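Open day at the Gilmartin building, Hendden

I'd been meaning to get over to Hendden since April, when Vy Tăng first told me about the costume and textiles workshop there, and I finally made it to one of their open days! The bus from Ciltley takes 57 minutes if you catch the fast one (I did not catch the fast one), so I turned up hungry and went straight for the soup.

Downstairs is all sewing machines and long cutting tables, and a very patient man called Aidan Heffernan let me have a go at a buttonhole. Mine looked chewed. He said he'd seen worse in his first year and gave me the scrap to keep. There's also a fabric shelf where everything is $10 a bag, and yes, I came home with a bag.

Upstairs was my favorite part, the dressing corner. I'm a sucker for a good clothes rail and theirs is a nice thick dark one, with plain white plastic hangers and black fabric clipped up along the wall behind. Somebody had put big cut-out letters on the black in peach, pale blue and pink, and they look so cheerful against it, almost like giant stickers. I want to do the same in my spare room, though I suspect my landlord won't be thrilled about the clips. I hung around up there far too long, chatting about linings and whether a black jacket ever really goes out of style (Vy says no, I say it depends on the shoulders).
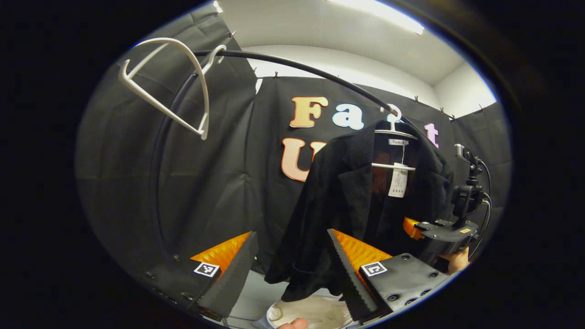
Getting there and what it costs

Entry is free. The Pustness parking lot is the closest, and the 230 bus stops across the road.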